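Clurnalwood Guest House Scheme
Progress report to the Hallitz Fund
2024-07-04

This report covers the second part of the grant period. The scheme offers short stays to relatives of patients at the hospital in Kocabaş, at no charge to families who cannot pay.

Stays and demand

We provided 549 nights of accommodation in the period. Demand was highest in the spring, when we had to turn families away in two separate weeks. The waiting list is now kept by Zerrin Kahraman and is checked each morning against the ward's own list. Most guests stay three or four nights. The longest stay was seven weeks.

Bedrooms

Work on the upstairs rooms is finished apart from the landing carpet. The new beds arrived late and two had to go back with damaged legs. The supplier replaced them without charge. Repainting was done by Sinan Kahraman over a fortnight, one room at a time, so that we did not have to close.

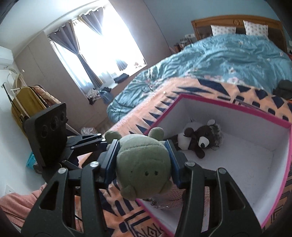 Bedroom with bed, Clurnalwood.

Spending

Of the 3,000 set aside for bedding and laundry, nearly 300 remains. Laundry cost more than planned after the washing machine failed and we sent sheets out for a month. We would like to carry the balance over to the autumn. Heating came in under budget. Electricity did not, and we are asking Enel for a corrected bill, as one reading appears to have been entered twice.

Welcome supplies

Each room is now stocked with tea, milk, soap and tissues before guests arrive. A printed sheet gives bus times, the ward telephone numbers and the hours of the nearest chemist. It needs a second language and Wanpen Thaweesak has agreed to look over the draft. 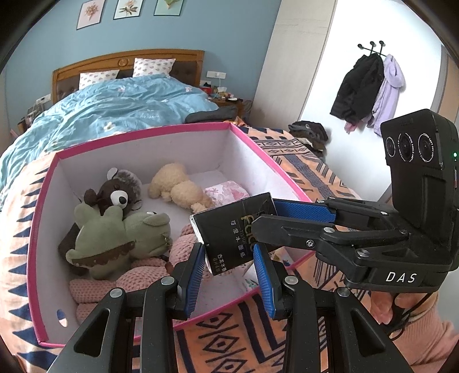 Ayten Duman wrote to us after her stay that the bus sheet was the thing she used most, but that the last bus back leaves before evening visiting ends, and could we please say so in large print. The next version will.

Next period

We plan to open the ground floor room in September, once the ramp has been signed off. Doğukan Kurtuluş will take over bookings from the same month. We will send the full accounts with our next report.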